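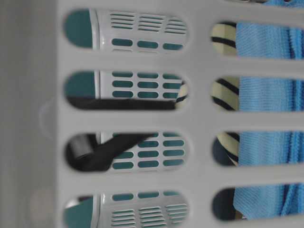
Relatório de progresso – projeto Flumero
Entregue à Winditz em 2023-02-02
Preparado pela equipa de manipulação da Hirnano

1. Situação geral

O trabalho deste período foi dedicado à segunda tarefa do plano, a separação de peças têxteis dentro de cestos perfurados. Em novembro terminámos a recolha das demonstrações por teleoperação. Temos agora 500 episódios válidos. Outros 25 foram excluídos por falha de sincronização entre a câmara fixa e os encoders do braço.

2. Método

A política é treinada por imitação e prevê sequências curtas de movimentos. A alteração mais importante em relação ao relatório anterior é o tratamento da oclusão. Quando a parede do cesto ocupa toda a vista da câmara, o tecido só aparece em pedaços, através das ranhuras: um pano azul-claro canelado, um tecido creme com riscas pretas, e do outro lado um segundo cesto branco, também perfurado. O segmentador antigo tratava cada ranhura como um objeto separado. O novo módulo, que chamamos Brekke, junta os pedaços pela textura e pela direção das riscas antes de propor um ponto de preensão.

3. Resultados

O Brekke foi treinado com 700 imagens anotadas à mão. Nos tecidos com padrão, a união dos pedaços é já estável. Nos tecidos escuros e lisos continua fraca, sobretudo nas zonas de sombra, e o módulo confunde por vezes uma correia preta com a borda de uma peça. Ainda não consideramos este ponto resolvido.

4. Dificuldades

A desfocagem junto às margens da imagem reduz a qualidade das máscaras. Experimentámos 7 configurações de iluminação e nenhuma corrigiu o problema por completo – vamos testar uma distância maior entre a câmara e o cesto.

5. Próximo período

Vamos anotar mais imagens com tecidos escuros e repetir a avaliação com cestos de outra perfuração. O orçamento está a ser executado conforme o previsto e não pedimos alteração de verbas. Pedimos somente a confirmação da Winditz sobre o formato de entrega dos dados.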